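Golen Travel opens a new walking route between Judarton and Skesarley

Judarton, 20 Jan 2024 — Golen Travel, a small tour operator for visitors who like to see a region slowly, announces a new marked walking route from the old port of Judarton to the hill town of Skesarley. The route is 92 kilometers long and can be walked in six days. It passes vineyards, two river valleys and the high meadow of Matić, where the walkers spend the third night.

The path follows the old salt road, which was used by traders before the railway came. Many parts of it were closed by bushes and fallen stones. The work to clear it was finished in November, and 189 new signs now show the way in both directions.

"We wanted that people come to Skesarley on foot, as they did in the past," said Nataša Mujić, director of Golen Travel. "From the bus you see the castle for ten minutes. When you walk, you see it already from the day before, and it becomes bigger with every hour."

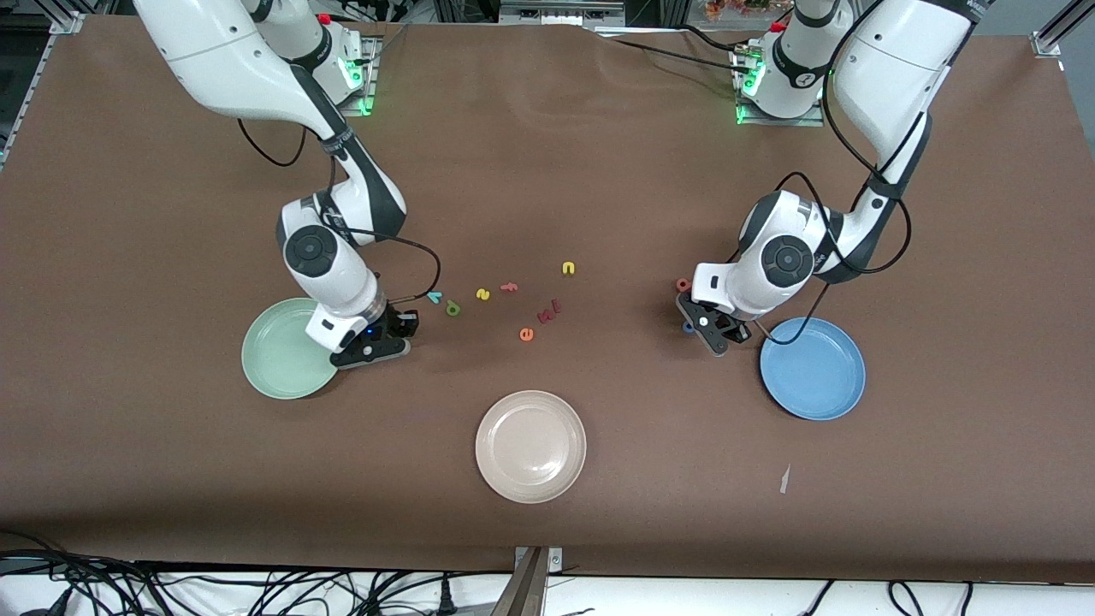
What visitors will see

The first two days are easy and stay near the coast. In Judarton, guests can visit the fish market, the lighthouse and the Church of the Sailors with its painted ceiling. After the second river the path goes up, and the highest point of the route is at 986 meters above the sea. On clear mornings the islands can be seen from there.

The last day ends at the lower gate of Skesarley. The town has a castle, a museum of clocks and a covered market with local cheese and honey.

Booking and prices

The full package costs 400 euros per person. It includes five nights in family guesthouses, breakfast and dinner, a printed map and the transport of one bag each day. Lunch is not included, but the guesthouses can prepare a packed lunch if it is ordered the evening before. Walkers who travel without a package may use the path freely — only the guesthouses must be booked in advance.

The season starts in spring, when the snow has left the Matić meadow. Reservations are open now at the Golen Travel office in Judarton, next to the ferry station.

Press contact: Nataša Mujić, Golen Travel, Judarton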